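3.2 Sorting habits in shared households

Diary returns came in from 122 households across the two estates, Tarkero and Celel. Most kept the diary for the full four weeks, a few stopped after the first. Late returns (after 16/08/2024) left out.

Main finding – people sort by where a thing is used, hardly ever by what it is made of. Kitchen items went back to the kitchen even when broken. Small things with no fixed room ended up in what respondents called the "bits box", and stayed there. Muli found much the same in his June pilot, though with a smaller sample and diffrent wording on the form.

Shared flats were less tidy on paper than family homes. Not a strong result. About 3 in ten flats had no agreed place for tools, batteries or string, and the interviews suggest the true share is higher. Mwakalinga coded the interviews twice, two months apart; the codes that shifted were nearly all under "might be useful", which we have since split.

Mixed storage of the open-bin type (Figure 4) is treated as one category throughout.

Figure 4. Household objects in an open rectangular bin.

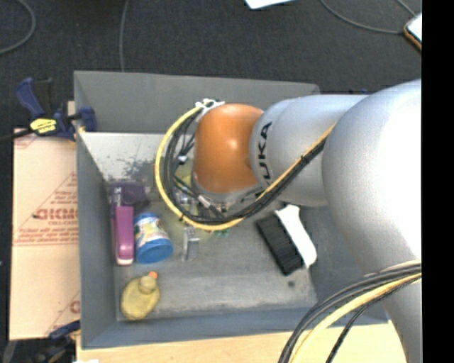

3.3 Limits of the diary method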